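Thread: Crash on the Plenenport road, July

Liya Fikre (moderator)
The county has released its statement on the July crash at the 33 mile marker. One driver was killed and two passengers were treated and released. Members are asked to keep replies to the published facts and to leave the family's name out of this thread.

kedosau_north
I drive that stretch for work. The warning sign before the curve has been down since spring, and it was reported more than once. The statement does not mention it.

C. Ejigu
The statement gives speed as the main factor. I would caution against blaming the sign before the full report is published.

kedosau_north
Both may be true. A posted limit of 49 means little to a driver who cannot tell that a curve is coming.

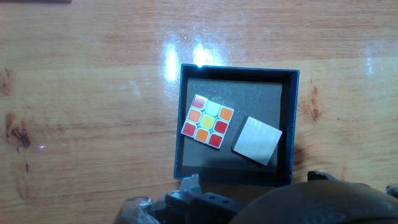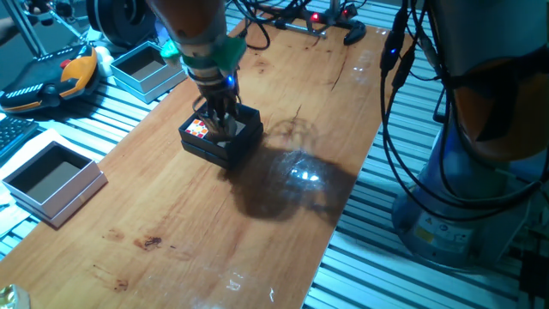
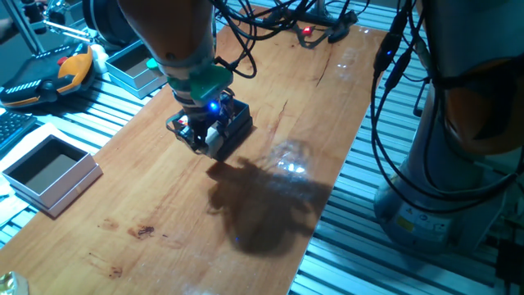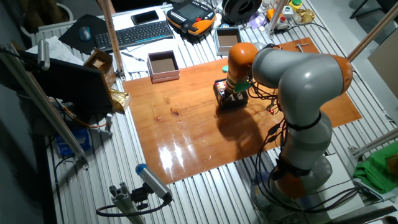 The Sisay bridge residents wrote to the county about the same curve, and they received a form letter in reply. Their request was for a reflective sign and a lower limit. Glare is part of the problem on that road in the evening, when the pavement shines in patches like the varnished wood in the first picture and the edge line disappears. I would ask that the final report address it.

sisay_resident
I signed that letter. We had 14 names on it.

C. Ejigu
I do not agree that glare was a factor. The crash took place before noon. The letter deserves an answer, but it is a separate matter.

Liya Fikre (moderator)
The full report will be linked in this thread when the county posts it. Replies remain open.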